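Subject: Re: [members] Use of the shared kitchen and tabletop stock at Laltard House
From: Naledi Hendricks, Office of the Secretary
To: members list
Date: April 2018

Dear members,

The Office has received several replies to the February notice on the play-food and tableware loan collection. I am answering them together on this list so that all borrowing groups have the same information. The message from Mr. Drakos is quoted because it raises most of the points made by others.

> On behalf of the Dremesness branch, I would like to ask the Office
> to clarify three matters before the new loan rules take effect.
>
> First, the notice says that sets must be returned "complete." Our
> branch has at times received sets that were already short, and we
> would not wish to be charged for pieces we never had.
>
> Second, the loan period is to be cut to 13 days. Our nutrition
> course meets every other week, and a set borrowed for one meeting
> would fall due before the next.
>
> Third, may branches still pass a set directly to one another
> without sending it back to Iltanberg?
>
> Orestis Drakos
> Dremesness branch

On the first matter, each set will now travel with a printed contents sheet. The borrowing branch should check the set against the sheet on the day it arrives and report any shortage to the Office by the close of the following business day. Shortages reported in that time will not be charged. Sheets for the older sets are being retyped by Mr. Nikolaidis, who asks that branches still holding the handwritten versions send him a copy.
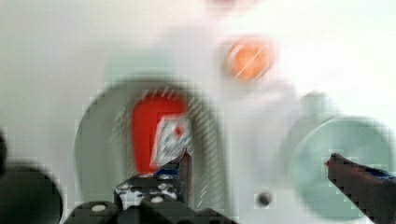 Photo: Darius Văduva / Laltard House

The charge for a lost piece remains as approved at the annual meeting. The charge for a set that is lost entirely is $80, and this now includes the carrying case. Branches that have been billed separately for a case in the current year should write to me with the invoice number, and a credit will be entered on their account.

On the second matter, the Office accepts that the shorter period does not suit courses held every other week. A branch may request one extension of 8 days, to be made in writing before the due date. Extensions will be granted unless another branch has already reserved the set. Reservations are entered in the order received, and the Office is not able to hold a set on the basis of a telephone call.

Course leaders have also asked whether the portion-size lesson may be taught with mixed sets. It may. The lesson plan calls for a bowl, a dinner plate and a selection of fruit,
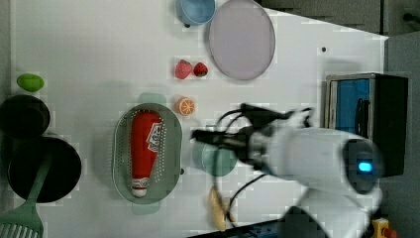
and the leader is free to choose foods that the group is likely to eat at home. Mr. Vinh Thái, who revised the plan, advises that participants should serve themselves first and compare amounts afterward. The discussion sheet on page 8 of the leader's guide has been changed to follow that order. The earlier edition should no longer be used.

On the third matter, direct transfers between branches are permitted, provided that both branches sign the transfer slip and the Office receives it before the set is moved. Until the slip is received, the sending branch remains responsible for the set. The Lambrakis branch has asked for a supply of blank slips; a pad of 100 will be mailed there, and other branches may request the same.

Please direct further questions to the Office and not to the list, so that they can be recorded with the loan file for the set concerned.

Respectfully,

Naledi Hendricks
Office of the Secretary
Laltard House, Iltanberg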